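Botanical lining paper for a linen chest?

pilar_nunez
Finally lining the old chest! I've got my heart set on a leafy print on white, but will it look too busy with plain sides?

Reply from szulc_r
Go plain. Patterns date so quickly, and you only see it when the chest is empty anyway.

Reply from dace_dz
Disagree, ryszard! Opening a lid onto leaves is a joy every single time. Bindberg do a gorgeous one, 60 cm wide.

Reply from gumaro_h
With Dace on this. Cut a cardboard template first though - I wasted 2 rolls before I learned that.

Reply from pilar_nunez
Sold on the leaves, sorry Ryszard! I love a botanical print next to a plain colour, it feels so fresh - and cardboard is such a good shout, Gumaro. 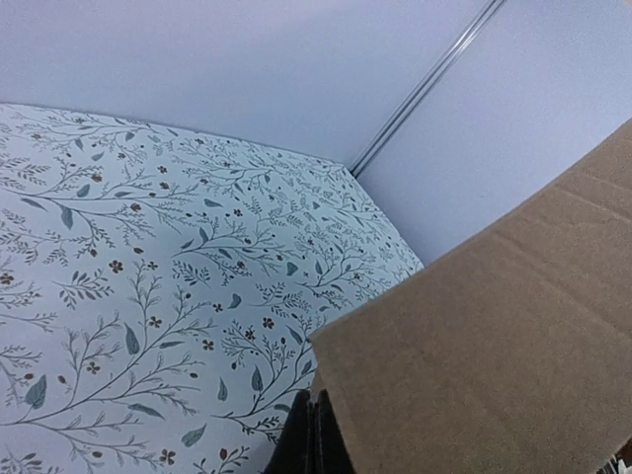
I'm keen to do the hall cupboard shelves in the same style next, so any favourite prints, send them my way!

Reply from szulc_r
Fine, but leave the cupboard plain. Please.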